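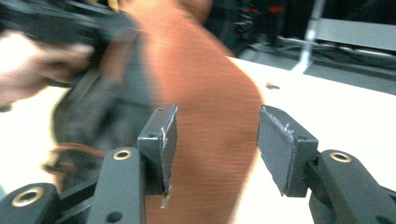

Odette Huet thinks we should have started with the straps, and she told me so before I'd even put my coffee down. Everybody goes straight for the big stuff, she said, and then the belts and cords and bag handles get left in a heap at the end and go home in the same heap. She's probably right! Last year I personally went home with a carrier bag of belts that I have still not sorted, so I kept my mouth shut and started on the straps.

This was the accessories day at the Gikdale hall, Sat 1 August, doors open from breakfast until we ran out of tea. If you haven't been to one, you bring the hats, bags, scarves and belts that live at the bottom of your closet, you spread them out on a table, and you clean, mend, swap or give up on them. It costs nothing to get in. There's a jar for the tea money, and the cookies were oat this time (no raisins, thank goodness, after the complaints).

I'd brought two bags and a hat, and I came home with two bags and a different hat, so make of that what you will. The swap rail was busy all morning and it went mostly to summer things, straw and cotton and a really lovely green linen tote that I let go of for one second and never saw again. Whoever has it, I hope you're enjoying it. Winter hats hardly moved, but that's August for you, and they've gone back into storage for the next round.

Traian Ciobanu ran the mending end with his usual patience. He showed a bunch of us how to stitch a handle back onto a soft bag without puckering the fabric, and it's mostly a matter of pinning it flat first and using shorter stitches than you think you need. He also got very firm with me about thread. Apparently I have been using sewing-box thread from my grandmother's day, and it snaps if you look at it hard. He snapped a piece in front of me to prove it. Fine, Traian, I'll buy new thread.
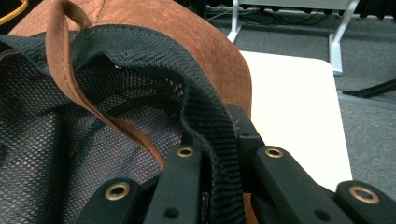
Suede got the longest session, and it was the one I'd come for. The rule we were given is brush first, always dry, always a soft brush, and go the same way all over before you decide whether there's a mark worth worrying about. A lot of what looks like a stain is just the nap lying flat. Then you turn the hat over and do the inside, which most of us (me included) never bother with. A mesh liner like the one in the brown hat holds on to dust and hair, so you shake it out, go over it lightly with a barely damp cloth and leave it open to the air. Keep the cloth off the suede while you're doing it. Leather straps want their own cloth and the smallest dab of conditioner, worked along the stitching with a fingertip, and you have to hold the strap away from the crown so nothing greasy gets on it.

There was a bit of a debate about steam. One table swore by holding a hat over the kettle to get the shape back, and Odette said she'd ruined a perfectly good one that way and would say no more about it (she said quite a lot more about it). The answer we settled on was to stuff the crown with plain tissue and leave it for a few days, and only try steam if you don't mind losing the hat. Newspaper is out, by the way. The ink comes off on pale linings, and I have a cream beret at home that can back that up.

Helteck lent us the long tables again and the folding lamps, and the lamps made a huge difference for anyone threading needles. Thank you to them, and to the folks from Grecu who dropped off a box of offcuts and spare buckles. There are still plenty of buckles left, so if you've got a belt waiting for one, ask at the hall desk and they'll let you dig through the box.

Unclaimed things are on the shelf by the coat hooks: 4 scarves, 5 single gloves and an umbrella with a very nice handle. They'll stay there until the end of August and then go on the swap rail. The next day like this will be for shoes and boots, date to come, and Traian has already asked that we please knock the mud off outside.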